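Search posts, people, tags
Threads > Making > Robots at home
Draltico, January, 7.40 pm

1/ Update on the two-armed thing in the spare room, for those who asked and those who made the mistake of standing near me at the workshop.

2/ The arms are bolted to a bench. The base they are meant to ride on is still in a box from Prulel with one wheel missing. So for now the robot lives in a simulated house, which is tidier than mine and has a much bigger sofa.

3/ First job I've set it is fetching cans. I could fetch a can myself in less time than it takes the software to load, but then I wouldn't have spent 900 quid.

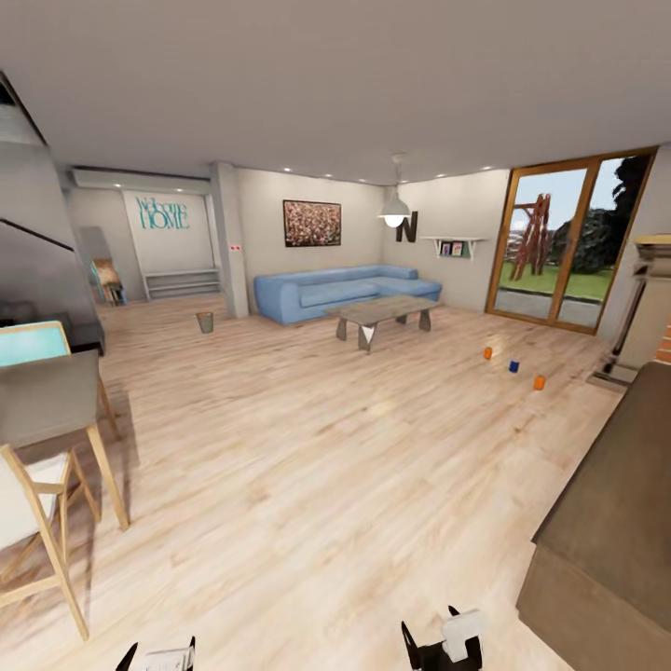 Virtual living room, with three cans over by the garden door.

4/ You'd think the hard bit would be the gripping. So far the hard bit is the base stopping where I've told it to stop. It treats a target on the floor as a suggestion, much as my dad treats a satnav.

5/ I traced some of that to a units mix-up. One file thinks in millimetres, the other in metres, and I'd written both of them on the same evening. The doorway check was comparing 705 with a number smaller than one and, quite reasonably, refusing to go anywhere.

6/ Fixed that. Then it went everywhere.

7/ On to the wrist cameras. I put off mounting these on the real arms for most of the winter, as it means taking the hands apart again and there is a spring in there that hates me. In the sim you type a line and there's your camera.

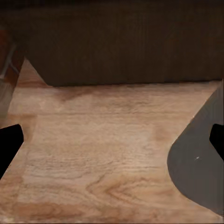

The catch is that I'd set mine too close to the fingers, so the hand spends a good part of its time looking at itself. I've moved it back twice. On the real bracket each of those moves would be a fresh print, a wait, and a screw on the carpet.

8/ Also spent an evening on finger speed. The default setting closes them like a mousetrap. I've got it down to something you might let near an egg, if it was somebody else's egg.

9/ Next up is the kitchen, where there's a step I hadn't planned for. The threshold to the garden is only a strip of wood, but my base has tiny wheels and opinions. I've drawn a line on the map that it isn't allowed to cross until I've sorted out bigger ones.
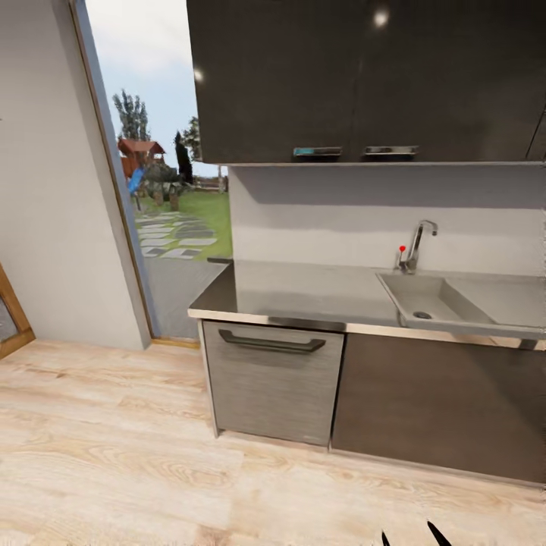
Someone in the replies wants to know why I don't just fit the big wheels from the start, given that I'm going to end up buying them anyway, and says they went through three sets before admitting it.

10/ Fair. The answer is that the small ones came with the kit and I am cheap. I have a basket full of bigger ones saved at the Fatar shop, and I go and look at it now and then.

11/ Last bit for tonight is using both arms at once. Each is fine alone. Together they need to agree on who goes first, so I've given the left one priority and the right one a short delay. It's the arrangement my sister and I had with the bathroom.
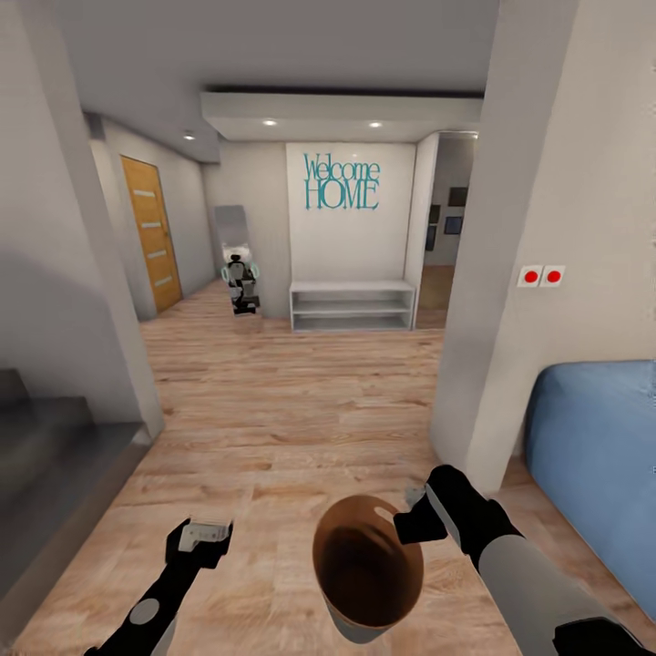

12/ Still to do before the real base gets its wheel:
- tidy the cable run down the right arm
- write a stop button that stops both arms and the base, in that order
- make the 16 settings I keep changing by hand live in one file
- find the spring

13/ Prulel say the missing wheel is in the post. They said that in November too. If anyone at the workshop has a spare that fits, I can swap it for a motor driver, 2 bags of bearings or a very long explanation of the units problem.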